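Vidal Conference Audio Kit (Omholm)
Hire and purchase. Churches, regional assemblies, communicators' gatherings, youth conventions

Hire or buy
Buy: $839 plus GST, freight extra
Hire: ask us, depends on how long and how far
Stock: hire sets going out most of May, so book early please

What it is

A complete speech kit for a mid-sized meeting. Plenary, panel, devotional, workshop, business session. One case, one power lead, everything labelled. Made so that whoever is rostered on can get sound out of it before people have found their seats. No engineering knowledge needed. Bit of patience helps.

We built it for church communications teams who run an annual conference in a hall that isn't theirs. You know the sort. Nice carpet, lovely kitchen, house PA that hums, and the bloke with the key to the amp cupboard is on holiday.

In the case

Omholm Vidal mixer, eight channels, faders not knobs
Four handheld wireless mics with coloured rings
Four lapel mics with belt packs
Pair of powered speakers, pole mount
Speaker stands in their own bag
USB recorder, card included
Feed box for your livestream or the press table
Charging dock, takes all the mics at once
Cable roll, gaffer tape, spare clips
Laminated start-up card (lives in the lid, please put it back in the lid)

Not in the case: laptop, camera, projector, screen. Music needs a bigger rig than this. It'll do a solo singer and a keyboard. It won't do your praise band, don't try, the speakers get unhappy.

Weight

Speaker case 11 kg each side. Mixer case lighter, it goes in the boot of a hatchback. Wheels on both. Wheels don't like gravel.

Battery life

Handhelds will do a full conference day if you dock them over lunch. Lapels less. Swap the lapels between the morning and afternoon speaker and you'll have no grief. Red light means finish your sentence, you've got a few minutes. Flashing red means you haven't.

Recording

Press the big button. It records every channel seperately plus a mixed track, so if the guest speaker was loud and the moderator was quiet you can fix it later. Files come out as WAV. Card pulls out the side. Copy them off before the kit comes back to us, we wipe everything on return and can't get it back for you.

For sermon podcasts the mixed track is fine as is. For the delegates' newsletter or a news writer working from a session, give them the mixed track too, much easier to transcribe from.

Livestream feed

Balanced and USB, both live at the same time. Plug the USB into the laptop, choose Vidal in the sound settings, done. If you get an echo, someone has the stream open on another laptop in the room with the volume up. Every time.

Press table

Feed box splits out to visiting media. Radio people love it. Put it near the front and off to the side, tape the lead down. Worth adding a card with the session title and how to spell the speaker's name.

Room sizes

Chapel or classroom: one speaker is plenty
Parish hall: both, at the front corners, turned in a touch
School gym: both, as high as the poles go, seat people closer than you think
Outdoors: under a marquee only, not in rain

Interpretation add-on (Sernier)

Small transmitter and headsets for delegates who need another language. Interpreter sits at the back with one of the lapels. Goes on channel 8. Headsets are numbered, have a sign-out sheet or you will be short at the end. Hire only, we don't sell the Sernier set at the moment. Wipes supplied.

Used at Clendolcombe

The regional communicators' conference at Clendolcombe had the Vidal kit in the main hall, with the Sernier headsets for the French-speaking delegates. Annick Courtois looked after registration and the media room.

"We had it going before the opening prayer. One lapel was crackly, turned out to be the speaker's scarf. The recordings were the best bit, our writers had their stories up the same evening."

They've asked for it again. 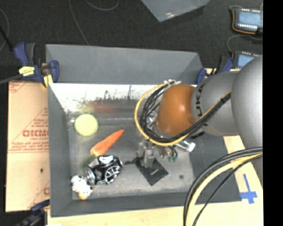

Omholm Communications Department, Equipment and Hire Desk

Page updated 26 April 2026. Prices good till we change them, quotes are held once you've got one in writing.

Booking

Send us: dates, venue, how many speakers at once, whether you're streaming, whether you need headsets. Name and mobile of whoever is actualy setting up, not just the person paying. We ring them before it ships.

Deposit on hire sets. Comes back when the kit does. Missing clips we let go, missing mics we don't.

Pick-up and freight

Pick up from the desk or we courier it. Courier needs someone to sign. Church offices that are only open mornings, please tell us. Country addresses allow extra days each way.

Returns

Same case, same foam, mics off. Coil the cables over-under if you know how, loosely if you don't. Tight round the elbow kills them.

Warranty

Purchased kits covered for parts and labour, mixer and speakers. Batteries are not covered. Neither is tea.

Spares

Foam windshields, lapel clips, belt pack doors, dock leads, colour rings. Ask for the spares list, it's not on the site yet.

Related
Sernier headset set (hire only)
Pole mount stands, pair
Lectern gooseneck mic
Quick start card, print version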